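4. Running the Daltix in a closet or entryway

The box says the Daltix is "ready in seconds." It is ready to make noise in seconds. Getting a closet dry takes longer, and most of the work has nothing to do with the machine. Do the steps in order.

Before you plug it in

1. Stand the unit upright for 12 hours if it was shipped or carried on its side. The quick-start card leaves this out. The full booklet has it on the last page.

2. Buy a separate humidity meter. The readout on the front of the Daltix measures the air right next to the Daltix, and that air will always look good. The Tunby meter is cheap and does the job. Any meter will do if you check it against a second one.

3. Put the meter on the closet floor, in the back corner, and leave it overnight with the door shut. Write down the number in the morning. If it is under 50 percent, you don't need this appliance and should send it back while you can.

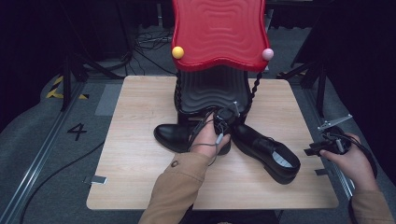
4. If the number is over 70 percent, find out why before going further. A leaking pipe or a cold outside wall will beat a small dehumidifier every time. Look for stains along the baseboard and feel the wall behind the coats.

CAUTION: Do not use an extension cord. The maker sells one as an accessory and warns against using one in the same booklet. I would go with the warning.

Placement

5. Leave 16 inches of clear space on the side with the air outlet. The booklet shows the unit pushed up against a row of coats, which looks tidy and blocks the fan.

6. Keep it on a hard, level floor. On thick carpet it rocks, the float switch sticks, and the tank light comes on when the tank is half empty.

7. Empty the shelves nearest the unit for the first week. Leather goods should not sit in the outlet stream, whatever the "leather safe" sticker is supposed to mean. Loosen laces so the insides get some air.
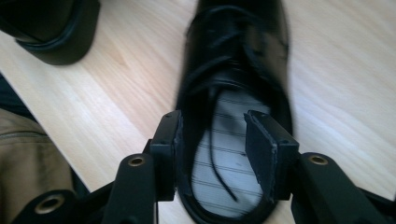

Fig. 4-2. Black leather shoe with a pale insole. Keep shoes out of the outlet stream.

First run

8. Set the dial to the middle mark and close the door. Ignore the "Auto" setting for now. On both units I have set up, it shut off early and stayed off.

9. Check the meter at the same time each morning. Expect a quick drop, then several days of nothing much.

10. If the room is over 80 degrees, open the door for an hour. The unit gives off heat of its own, and a shut closet holds it.
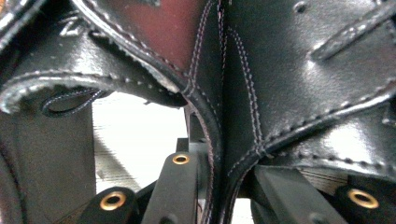 Smell is a poor test of whether any of this is working. Noses get used to a closet in a minute or two, and the scented filter that comes in the box covers up what is left. Throw the filter away and go by the meter, plus a look at the things you store. With leather, check the seams and folds first: a double row of stitching like the one curving beside the dark red panel, or the deep crease where two panels turn inward, is easy to miss when you wipe only the flat parts. Use a dry cloth and good light.

NOTE: Qureshi moisture packets are fine for a drawer. In a closet with a door that doesn't seal, I have never seen them move the meter by a single point.

Emptying and cleaning

11. Switch off at the wall before pulling out the tank. Rinse the tank with plain water. Skip the Drotlow cleaning tablets unless there is scale you can see.

12. Vacuum the intake screen once a month, more often if coats shed on it.
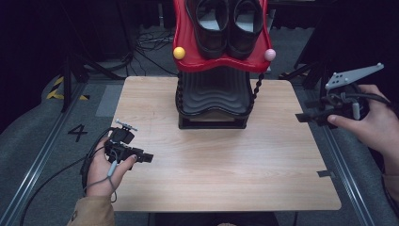

Ebise Woldemariam wrote in to say that step 8 is too hard on the Auto setting. Hers has run on Auto since November in a closet under the stairs, and the meter has stayed where she wants it. She thinks the early shutoff comes from setting the unit too close to a wall, where it keeps drying the same pocket of air.

That may be right. Try it if you like, after the first week on manual, and keep the separate meter in the back corner while you do. If the number climbs for two mornings in a row, go back to the middle mark.

For a tank light that will not go out, see section 5.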